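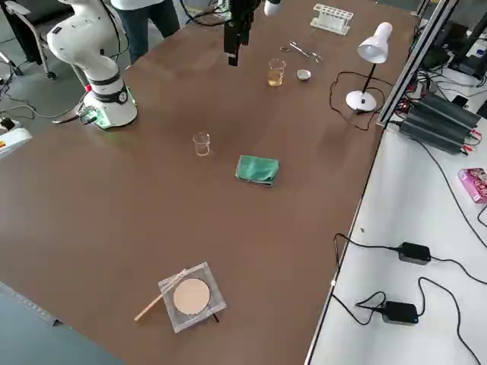
Grilto Bench Chemistry Kit for Robot Clubs

The Grilto Bench Chemistry Kit is a season's worth of tabletop work for a school or college club that already owns an arm and has run out of foam blocks to stack. It was put together by Codutska, who supply the parts, and tested on students, who supplied the breakages.

Teams program a two-finger gripper to pick up, carry and put down ordinary lab equipment. Points are given for getting it there. More points are given for getting it there in one piece. The tasks follow the rules of the Nollell Cup, so practice at home counts for something on the day.

What you get
Glass beakers, small
Test tube rack, white
Shallow dish
Square gauze with a round center
Wooden sticks, pack of 400 (you will still lose them)
Green cloth
146-page task book, spiral bound, lies flat most of the time

What you need
One or two arms with two-finger grippers
A table you don't love
A desk lamp, if your vision code is fussy about light – and it is
Power supplies for the above, and somewhere off to the side to put them
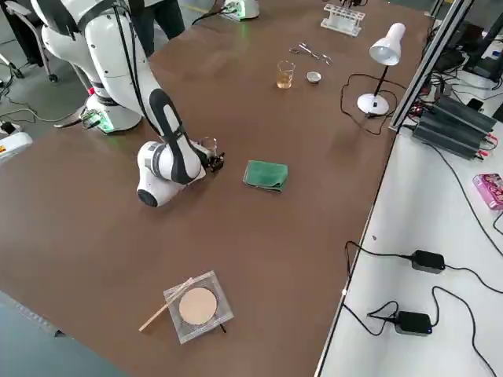

Can we run the tasks with only one arm?

Most of them, and the task book marks the ones that need a pair. The handover tasks in the Śliwiński section call for two grippers at the same table, and a student's hand may not stand in for the second one. Teams have asked.

Levels
The kit has 3 levels. Level one is moving an empty beaker from one spot to another, which sounds easy until the gripper closes a finger's width too high. Level two adds the rack and the dish. Level three asks for a wooden stick to be lifted off a flat surface, and has ended several friendships.

Club notes
Tape down your cables before the first session. Write your home position on paper, in pen, and keep the paper. Do the first runs with colored water at most; the kit ships without chemicals and the scoring doesn't care what is in the glass. Safety glasses are worn at all levels, including by whoever is only there to watch.

Spares
Beakers are sold in boxes, and we suggest ordering one with the kit. Gripper pads, arms and mounts are not included and we don't repair them.

Price
600 per kit, task book included. Clubs registered for the Nollell Cup get free shipping on their first order. Extra task books can be ordered separately.

Page updated October 21, 2022. The September printing of the task book has two pages numbered 31. Both are correct.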